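What is a school council?

A school council is a group of pupils who speak up for everyone else in the school. They meet a few times a term, talk about things that could be better, and take their ideas to the head teacher.

Who is on it?

Usually each class picks one or two people. At Katow Primary there are 19 councillors, and the youngest are in Year 2. A teacher sits in on the meetings to help, but the pupils run them.

How are councillors chosen?

Most schools hold an election. If you want to stand, you tell your teacher and then give a short talk to your class. You might say what you would like to change and how you would find out what other people think. After that everyone votes in secret. You write one name on a slip of paper, fold it and put it in the box. The votes are counted, and the person with the most votes joins the council until next January.

You should vote for the person you think will do the job well. It does not have to be your best friend.

What happens at a meeting?

The chair is in charge of whose turn it is to speak. The secretary writes down what is decided. These notes are called minutes. There is also a list of things to talk about, called the agenda. Anyone in the school can ask for something to go on it by telling their councillor.

Ese Ibrahim was chair last year. "The hardest part was stopping people talking at once," she says. "We made a rule that you put your hand up, even the teacher."

Can the council change anything?

Yes, but not everything. It cannot make the school day shorter or choose the teachers. It can ask for things like new playground games, a different lunch queue or more library time.
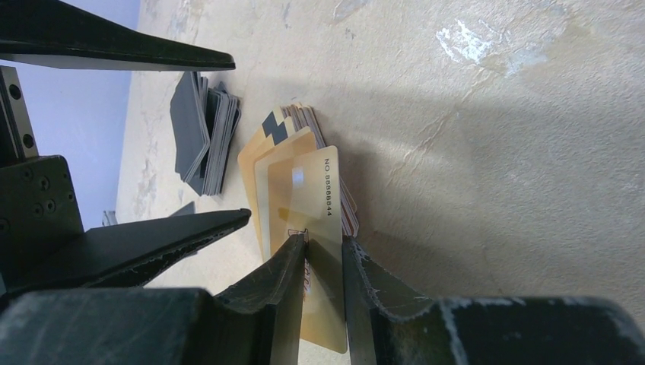 If an idea costs money, the council has to find out how much. Katow's council wanted a covered bench by the field. They looked up prices, wrote a letter to the governors and waited for an answer. The governors said yes to the bench but no to the cover, so the council is going to ask again.

What if my idea is turned down?

You can ask for the reason. Sometimes a small change to the idea is enough. Sometimes the answer stays no, and your councillor should come back and tell the class why.

Words to know

Agenda: the list of things to talk about.
Minutes: the notes of a meeting.
Governors: adults who help make big decisions about a school.

Written by Callum Carnegie. Page last checked 2/7/20.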